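The laundry at Stovel opens its doors to visitors one afternoon in December. I had seen the notice at the Zanano library, and as I do a lot of washing at home and not much of it well, I signed up. The tour started at 4 in the loading yard, where the trucks come in from the hotels and nursing homes.

## Getting there

The bus from Zanano stops at the bottom of Gashaw Road and from there it is a walk uphill past the tile yard. Parking at the plant is limited and the front spaces are kept for staff. I would take the bus again. Visitors sign in at a side door, leave coats on a rail, and get a paper cap and a pair of foam earplugs. The earplugs are needed in the wash hall and nowhere else.

## Sorting

Sorting is the first room and the one that smells. Linen comes in on wheeled cages and goes up a belt to a platform, where people pull it apart by hand: sheets down one chute, towels down another, anything with a stain that needs its own treatment into a bin at the back. Our guide said the chutes were put in when the company moved from its old building in Vadard, and that before then everything was sorted on the floor.

Pens are the big problem. One ballpoint in a tunnel washer can mark a whole load of white sheets, and there was a jar of them on the windowsill that had been caught in time. There were also room keys, a few forks and a set of false teeth, which the nursing home came back for.

Personal clothing is handled apart from the flat linen. A resident's socks and underthings travel in a net bag and stay in it through the wash and the dryer, so they come out together and go back to the right room. The same idea works at home for tights and baby socks, and this was the part I had the most questions about.
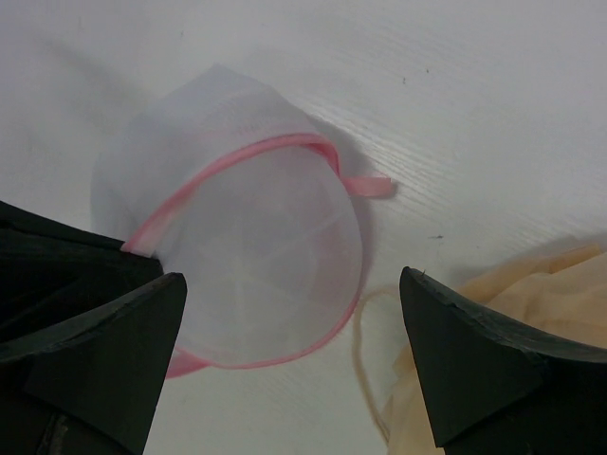
The advice was to fill a bag no more than halfway. A stuffed bag washes badly in the middle and dries worse. Zippers should be closed and hooks fastened before anything goes in. Fine mesh is for delicate things and keeps lint off dark clothes, and a coarser mesh lets more water through and is better for sports gear. I had been using one bag for everything, packed tight, for years.

## The wash hall

The tunnel washer is a long steel tube divided into compartments. Linen goes in dirty at one end and moves along one compartment at a time, and the rinse water from the clean end is sent back to be used again at the dirty end. The plant put 3,191 cages of linen through it last year. I would have guessed fewer.

After the tunnel comes a press that squeezes each load into a flat round cake, like a very large cheese. The cakes drop onto a lift and go up to the dryers. Sheets get only a short tumble to loosen them, as the ironer does the rest of the drying. Towels stay in until they are done.

The ironer was my favorite thing to watch. It has 3 heated rollers, and two people feed the sheets in by the corners. At the far end each sheet comes out folded. It is hot in there, even in December with the doors open, and the staff change places often during a shift.

## Mending

A small room off the corridor is used for repairs. Torn sheets are cut down into pillowcases or cot sheets, and towels past saving are sold as rags. There were two sewing machines and a wall of thread, nearly all of it white.

Net bags come through here too. The mesh itself lasts well, and most of the repairs are to the closure. A cord frays where it rubs in the channel, or the end slips inside and has to be fished out again with a safety pin.
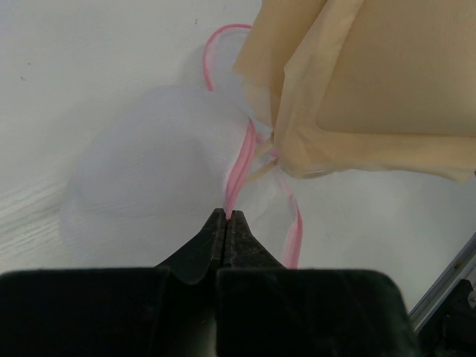

A new cord takes a few minutes to thread. The mender seals the cut ends with a flame and ties a knot big enough that it can't pull back through. For home use she recommended tucking the loose end inside before washing — a long cord will wrap itself around everything else in the drum.

I asked about washing temperatures. The plant runs hot for hospital-type work and cooler for the rest, and she thought most people at home use too much detergent. If towels feel stiff, she said, try half the usual amount and an extra rinse.

## Practical notes

- The visit is free but places are limited to 6 per group.
- Wear flat shoes. The wash hall floor is wet in places.
- The stairs to the dryer level are open metal and fairly steep. There is no elevator for visitors.
- Coffee is served in the canteen at the end, and there is a box of rags for sale by the door.

I bought a bag of rags and caught the bus back to Zanano from the stop on Gashaw Road.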